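7 February 2024

By the Home Desk

The Towel Will Outlive Us All

My linen closet holds 14 bath towels. Two people live in my house. I have tried to do the math on this and the math doesn't want to be done.

Some came from the wedding. Four are from a department store called Sullora that closed when I was still renting, and they have the texture of a welcome mat. One is a beach towel from a bank. I have never had an account at that bank.

Every few years I decide to become a person with good towels. Last April I got as far as the Drallel website, where a bath sheet costs $60 and is described as "grounded." I read all 239 reviews. People had strong feelings. One woman had driven back to a rental cabin to get hers. A man in the one-star section said it shed so much lint that his dog looked like a different breed.

I bought two. They were fine. They took up to three cycles in the dryer, and for the first month they moved water from one part of me to another without ever taking it away.

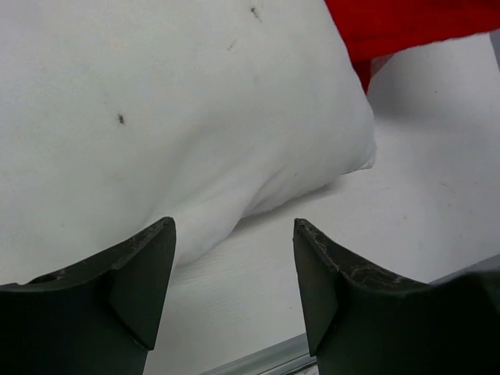
White cloth, softly bunched, with three dark specks.

White is the color everyone tells you to buy, on the theory that you can bleach it. The theory comes from hotels, which own laundries. I own a top-loader that walks. A white towel at my house is white for a week and then it meets mascara, or a bike chain, and after that it is a record of events.

The rival theory is charcoal, which hides everything, including whether the towel is clean. My sister-in-law swears by Suominen, a small mill whose waffle weave dries fast and feels like being patted down by a graham cracker. She has six. She throws the old ones out when new ones come in, and I have watched her do it with my own eyes.

I can't. An old towel gets demoted. It goes from bath to gym, gym to car, car to the shelf over the paint cans. The animal shelter on Zustavik Road takes them, and I have had a bag for the shelter in my trunk since before the last oil change. I keep drying off the groceries with it.

RECENT STORIES
Who Keeps Buying Decorative Soap?
I Spent a Winter With One Good Pan
The Fitted Sheet: A Surrender
Your Junk Drawer Has a Junk Drawer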